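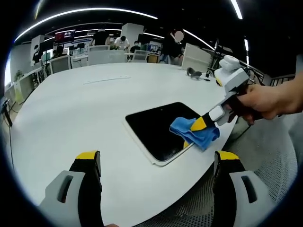 Cleaning a tablet screen – dry cloth or a little water first?

Search this forum Go

1147 views 25 shares

ellside_plantlady
Hi everybody! We have a shared tablet at work that gets handed around all day long, and by the time it gets back to the big white table the glass is a mess. I've been going over it with a blue microfiber cloth, all bunched up, and I feel like I mostly move the smears from one side to the other. Black glass shows everything, doesn't it? Do you folks go in dry or damp?

Matos80
Dry first, always. Turn the screen off so you can see what you're doing, then fold the cloth flat instead of bunching it – you get much more even pressure that way. I do long strokes from the top edge down and flip to a clean side halfway.

wukadbridge_hank
I have to disagree with my friend above, and I say that with affection. Dry on a greasy screen just polishes the grease! Put a couple of drops of plain water on one corner of the cloth (never on the tablet), wipe, then buff with the dry part. It takes me 2 minutes, and that includes my sunglasses, which I do with a separate cloth.

Matos80
Well, I've done it dry for years and mine looks fine. A damp cloth leaves streaks along the bezel unless you're very patient, and I'm not.

clullico
When did the cloth last get washed? Mine went gray and useless until I ran it through by itself with no fabric softener, and after that I could clean dry or damp and hardly see a difference.

ellside_plantlady
Oh dear. I don't think ours has been washed since April. Taking it home tonight, and I'll try the damp corner in the morning – sorry, Matos!

3 shares on this reply Reply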